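Progress report, second period
Hadeck Row tenant repair fund
Prepared by Yetunde Okafor for Orysia Panasiuk, grants office
Thursday, May 5, 2022

Orysia, you asked for a plain account of where the repair fund stands, and you asked me to go easy on the adjectives. Fine by me. The last report went out before I took over and I don't agree with all of it.

Where we are

The fund was set up to pay for small repairs that landlords on Hadeck Row put off: window locks, leaking traps, dead bathroom fans, stair rails. The claim in the original proposal was that a cheap repair done early heads off a costly one later. I have yet to see that shown. What I can show is that repairs are getting done. We have closed 40 jobs this period. Whether any of them saved anyone a bigger bill is a guess, and I would ask that the figure in the November report on "avoided costs" not be quoted again until someone can tell me how it was worked out. I asked Ihor Bilyk, who wrote it, and he says he took the method from a handout and no longer has the handout.

Tenants do say they are pleased. They were also asked while the plumber was still in the kitchen, so I don't put much weight on it. Starting next month we call them 30 days after the job and ask if the thing still works. I expect the answers to be less cheerful and more useful.

Intake

The Fukelex booking system is live. It was sold to us as a way to cut phone time, and it has not cut phone time. People fill in the form and then call to ask if the form arrived. Amirul Entili has rewritten the confirmation message twice, and the calls have dropped a little since the second version went out, but that was also the week the office line was down, so I would not read anything into it.

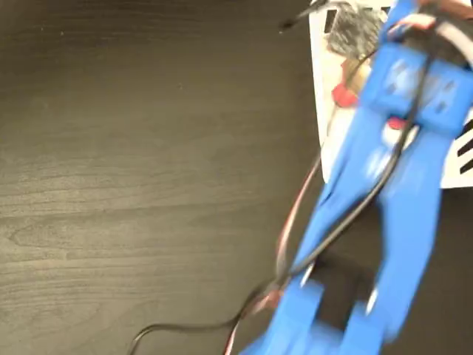
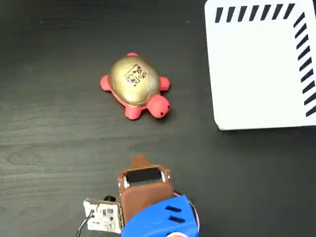
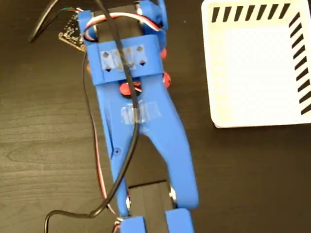
One part of intake did improve. The old form had a box for "urgency," and nearly everyone ticked the top level. The new one asks whether water, heat, or a door lock is involved — three yes or no questions — and we sort from that. It is a dull change and I trust it more than anything else in this section.

Contractors

We have two firms on the list, Tymoshchuk and Iter. Tymoshchuk is slow to answer and does good work. Iter answers within the hour and has had to go back to 3 jobs, all of them bathroom fans. Afshin Zamani thinks the fans themselves were faulty. He may be right, but they came from the same supplier Tymoshchuk uses, and Tymoshchuk has had no returns. I have asked Iter to send a different fitter and we will see.

Money

Spending is under plan, and I'd rather you didn't take that as good news. We are under because the stair rail work has not started. The per-job cap of $300 does not cover a full rail, and the proposal assumed it would. Either the cap goes up for rails or we take rails off the list and say so. I would raise it. If you prefer to keep the cap, please let me know before the next round opens, as tenants on the upper floors have been told to expect a date.

Next period

Follow-up calls begin. Ihor will go back through the closed jobs and mark which were repeat problems at the same address, something we should have been doing from the start. The landlord contact list still needs cleaning up; two of the numbers on it reach a dry cleaner. I will send the spending sheet separately once the April invoices from Iter are in.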